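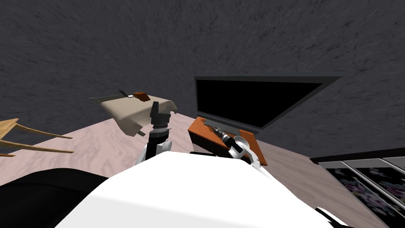
Sim notebook, Losden two-arm build
November 24, 2025

Spent the evening on the simulated living room before going back to the real arms. The shoulder brackets at the shop are still waiting on bolts, so there is no point in powering anything up there this week. All of this is on the desktop with the Jastanau scene files, controller build 2935.

Start poses

The right arm comes out over the TV stand with the fingers very close to the top surface. I don't like that as a start pose. Any sag in the model and it touches before the first command goes out. The left one is better, gripper straight up and closed, but it is right in front of the end of the table with the cloth on it, so the first move has to be back toward the body and not sideways.

Changed the right shoulder offset by 15 mm in the config and saved it as a separate file. Old one is kept in the same folder with "march" in the name, please don't delete it, the Erthorpe test rig still loads it.

The tablecloth is a problem for planning. It is drawn with soft folds but the collision shape under it is a plain box, so what I see and what the planner sees do not agree at the front. For now I padded the box by 23 mm. Should do it properly later.

Bowl

Set up the rim grasp in the wrist view. The idea is one finger inside the lip and one outside, then close slowly until the force reading comes up.
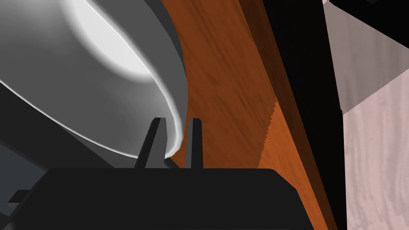 The approach angle matters more than I had allowed for. With the bowl tipped steeply there is very little room between the gripper housing and the curve of the wall, and the planner throws out most of the solutions. Out of 193 sampled approaches only a handful passed the clearance check, and they were nearly all from the same side. I want to rerun with the wrist turned a quarter turn before I blame the sampler.

The highlight on the bowl is also too strong. The edge detector finds the border of the bright patch and calls it a rim. Turned the gloss down in a copy of the material and left the original alone. If the shop camera does the same thing under the bench lights we will need another fix, probably a second threshold.

Friction on the finger pads is still the default value. The Sqalli pads we bought are softer than that. Needs a pull test with a spring scale and then a real number in the file.

Head view

The horizon in the head view is tilted a long way over. Checked the camera mount in the model first, then the transform.

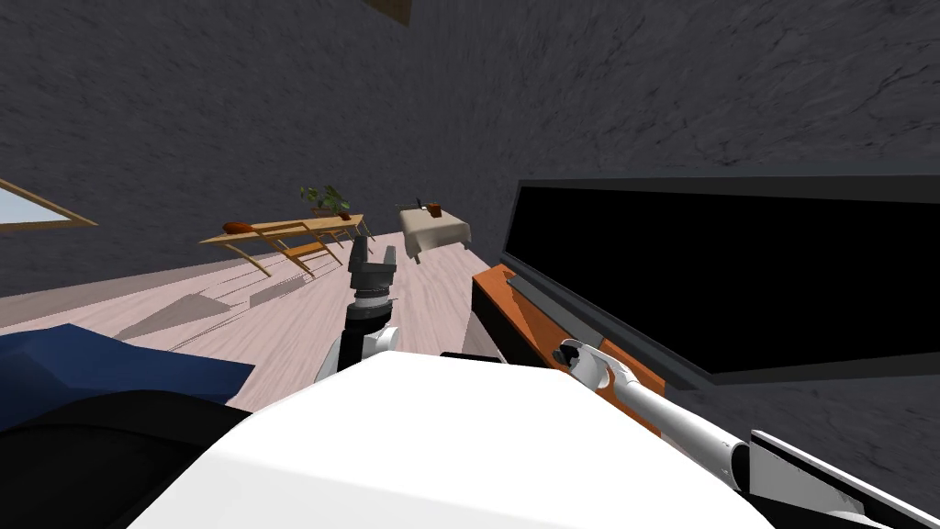 Roll is being applied twice, once in the mount and once in the head joint. I took it out of the mount. Have not rerun everything with the change, only loaded it to see that it parses.

Right gripper also ends up against the front of the orange cabinet in this layout. Contact is allowed there in the current settings, which is wrong for anything heavy. Set the furniture to no-contact except for tabletops.

To do
Rerun bowl approaches with the wrist turned
Pull test on the pads
Proper collision shape for the cloth
Raise the right arm start pose
Order the M5 bolts again if the tracking page hasn't moved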